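Notebook, March
Firkov sidewalk delivery kit, loan unit, second outing

Picked up where the last entry stopped. Firmware is the one it shipped with. I did not take the update offered on the Firkov portal because the release notes only mention the charger, and I want both outings on the same version.

What we have on loan from the Gagnon office: base with four driven wheels, lidar mast, the wide camera, lockable cargo box, 2 batteries, charger, tablet with their route planner. The service contract they want us to sign covers remote support and map hosting. Price is still "on request", which I have now requested twice.

Indoor checks first, in the Unerstead corridor. Emergency stop works from the button on the body and from the tablet. The tablet stop has a noticeable lag and I would not rely on it. Anyone walking with the unit should stay within reach of the body button. Wheel odometry against the tape on the floor was fine going straight and drifted in turns, same as last time. Left rear wheel makes a ticking sound when reversing. Found no play in the hub. Leaving it alone, it's their unit.

Mapping. The planner wants a slow manual drive before it will run a route by itself. The manual says up to 100 m per segment, so I split the Flandutstead route at the curb ramp and named the pieces A and B. Joining them in the planner is clumsy. You drop a pin on each map where they overlap and it guesses the rotation. First guess was badly off, second was usable. If we buy this, somebody has to own the maps, because redoing a join wipes the stop points on both sides and there is no undo. Export each segment before touching the join. I lost a set of stop points learning that.

Segment A ran clean. Speed set to walking pace, cargo box loaded with paper reams for weight. It slows early for people crossing from the side and then waits too long before starting again. There is a setting called "yield time" buried under Site > Behavior > Advanced. I dropped it from the default to 2 seconds and it was much less annoying. Did not try lower.

Segment B is the open paving. No walls near the robot, so the lidar has little to match against and the planner shows the confidence bar dropping to yellow in the middle. Firkov's quick guide says to add printed markers in open areas. Their markers are sold separately, and I don't see how we would put them up out there and keep them up. Before asking about that I want to know how much the camera helps when the lidar has nothing close by. The planner has a checkbox for visual features, off by default.

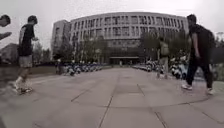 With the checkbox on, the bar stayed green for longer and came back sooner after the yellow stretch. CPU load on the tablet page went up and the fan in the base could be heard over the motors. Battery went down faster too, but I changed two things between runs (box load and the checkbox), so that number is no good and I'm not writing it down. Repeat with the same load.

Log from the B run is saved under run 136 on the shared drive, with the exported segments in the same folder. The log viewer only opens on their tablet. Asked support for a plain export and got a ticket number back.

Complaints so far: the box lid latch sticks, the tablet is hard to read outdoors, and the planner forgets the site name after a restart.
Good so far: the ramp gave it no trouble, charging is simple, and the body button is where your hand goes.

To do
- repeat B with checkbox on and off, same load, same battery
- try B in the late afternoon
- ask Gagnon whether map hosting can be local
- grease the latch if they say we may
- get the price in writing

Both batteries are on charge. Unit is parked by the bench with the key out, key is in the top drawer.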